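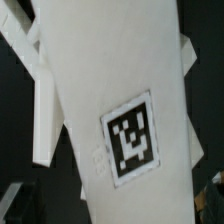
Sprechernotizen, Block 2: Markerflächen an Gehäusen und Vorrichtungen

Folie 1 — Einstieg
Thema auf die Markerfläche begrenzen. Kameramodelle und Kalibriersoftware behandelt Block 3. Kurz klären, wer im Raum selbst Marker anbringt und wer nur die Messdaten bekommt.

Folie 2 — Untergrund
Matte, helle Flächen bevorzugen. Glanz verschiebt die Schwelle zwischen Schwarz und Weiß, die Kantensuche liefert dann Ausreißer. Vor dem Kleben entfetten, Folie von der Mitte nach außen anreiben. Der helle Rand um das schwarze Feld gehört zum Marker und wird beim Zuschnitt nicht gekürzt. Im Werk Grundport war genau das der häufigste Fehler.

Folie 3 — Blickwinkel
Schräg gesehen wird aus dem Quadrat ein Parallelogramm. Die Lage bleibt berechenbar, solange alle Ecken sauber gefunden werden. Prüfreihe Hellivholm nennen: 200 Aufnahmen, 6 Winkelstufen, je Stufe 3 Abstände. Tabelle nicht vorlesen.

Folie 4 — Zwei Marker auf einer Fläche 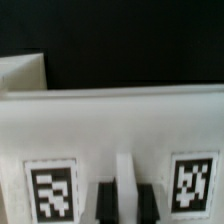 Zwei Marker auf der weißen Frontfläche, darüber die durchlaufende Leiste, dahinter Schwarz.

Vorteil: längere Basis, die Verdrehung wird stabiler bestimmt. Bedingung: Beide Kennungen sind verschieden und im Layout eingetragen. Ein angeschnittener Marker zählt in der Auswertung nicht. Unscharfe Zellen laufen zusammen, dann Belichtungszeit verkürzen und Abstand prüfen.

Folie 5 — Wartung
Prüfblatt Wouters, Ausgabe März: Randausbrüche, Schmutz, Ablösung an den Ecken. Beschädigte Marker tauschen, nicht nachmalen. Nach jedem Tausch die Lage neu einmessen.

Überleitung zu Mudwood, dort kommt das Layout mit drei Flächen. Fragen zur Kalibrierung auf Block 3 verschieben.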